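Harwood open storage tub, frosted plastic

Bought for the pantry shelf in February and used since then for pouched snacks, soup sachets and anything else that will not stand up by itself. Khanyisile Botha ordered the same tub from Coppens a week later, and her notes are included where they differ from mine.

Construction. Rectangular, flat base, ribbed walls with a slight outward flare. The plastic is semi-transparent: you can tell that something is inside and usually what color it is, but small print does not read through the wall. No lid. Harwood lists one separately under part 3154, which I did not order.

Loading. The test item was a green and white snack pouch with glossy film and crimped ends. Pouches of this type bend at the middle and catch on a narrow opening. 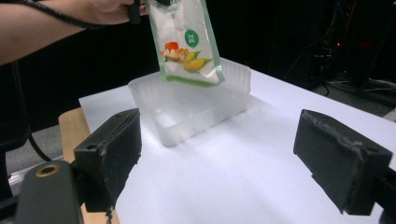
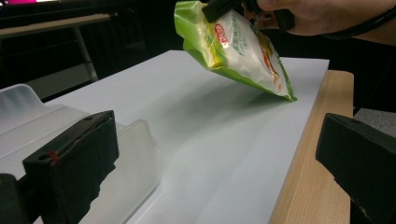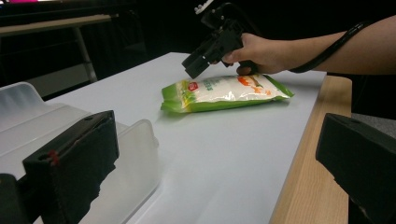 The flare helps here. A pouch lowered at an angle slides down the wall and settles on the base without folding at the corner. Laid flat, the same pouches waste space; on edge, with labels facing the same way, they can be flipped through like file cards. The ribs do not hold them upright in a half-full tub, so a divider is needed. I use a Dinance bookend.

Rigidity. Loaded to 2000 grams, the long walls bow outward slightly when the tub is lifted by the rim. At 600 grams there is no visible movement. Khanyisile reports the same bowing and carries hers from underneath.

Cleaning. Flour collects between the ribs and needs a brush. The base wipes clean.

Compared with the Flastance bin it replaced, the Harwood is lighter and slides more easily on a painted shelf, sometimes too easily. A strip of shelf liner fixed that. I would buy it again for pouches. For jars I would keep the Flastance.

Amber Dewulf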